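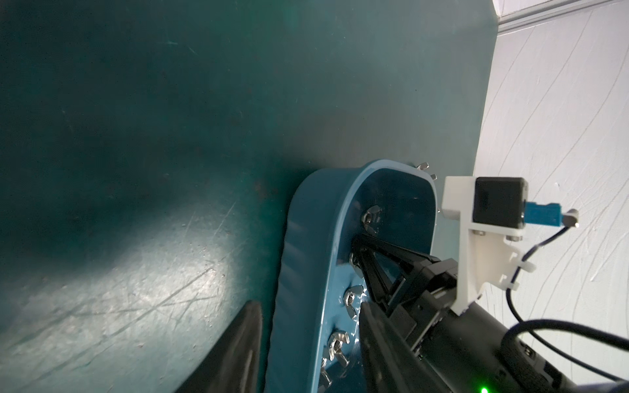 Posted in Workshop & Storage, July, 7.40am
by pei_shan_m

Wing nuts in the blue plastic thing, does anyone else do this or is it just me. Moving all the small fixings into the back room at Clivthorpe and I'm sick of the paper bags splitting. 300 wing nuts in the last lot and they went everywhere, still treading on them.

Also the teal surface is scratched to bits, fine scratches all over plus a reddish brown smudge. Rub it down or leave it? Teal's the only colour in there I like so don't say paint it.

Pei-shan

---

ottmar_t
Leave it. Scratches that fine are only in the finish. You'll see them when the light catches it and the rest of the day you won't. Rubbing down matte makes shiny patches, ask me how I know

---

NalediM
disagree with Ottmar sorry. Grey scouring pad, very light, same direction all the way. Did my old Skamance cupboard doors like that, came up lovely. Try a bit low down first though.

Smudge could be rust? If you've had old bolts or wet tins leaning on it. Bit of lemon juice on a cloth, wipe off quick.

---

ottmar_t
Lemon juice on a matte surface. No.

---

NalediM
worked on mine!

---

fathima_k
Back to the wing nuts. Curved plastic is a pain for small stuff, you can never get the last few out with your fingers. I went over to flat trays with a lip, the Flendov ones, 116 of them along one wall (yes I know). Label on the front, done. Would never go back to tubs.

---

pei_shan_m
116!! no room for that. And trays get knocked off the bench, had one go last winter, M6 washers in the drain.

White wall is marked as well btw, thin grey lines curving down it. Sugar soap or what

---

shiuli_thambiah
Sugar soap first, then a damp cloth, then look again when it's dry. If they're scuffs they'll lift. If they're scratches you're stuck with them, I've got a whole panel like it by the back door and stopped noticing ages ago.

On storage I'm with Fathima for anything you use every day. Wing nuts though, how often do you really want one? Tub is fine. Just dont mix sizes. I had 2000 assorted in one bucket from a clearance and it took me most of a weekend with the radio on to sort them, never agian.

---

fathima_k
ok fair, if it's wing nuts you hardly touch then tub. But get a magnet dish for the ones you're working with.

---

ottmar_t
Magnet no good if they're brass or stainless, check first. And if they've been anywhere damp dry them before they go away. Tea towel, shake, ten mins on the windowsill.

---

pei_shan_m
Right. Sugar soap for the wall, leaving the teal for now, Naledi I might try the pad down the bottom where it's worst. No lemon. Will report back

---

NalediM
coward :)

---

Recent in Workshop & Storage
Pap jars, do the lids fit anything else
Getting old labels off plastic drawers
Bench height for short people
Swap: hooks for hinges

Contact the moderators | Copyright the forum members | Back to top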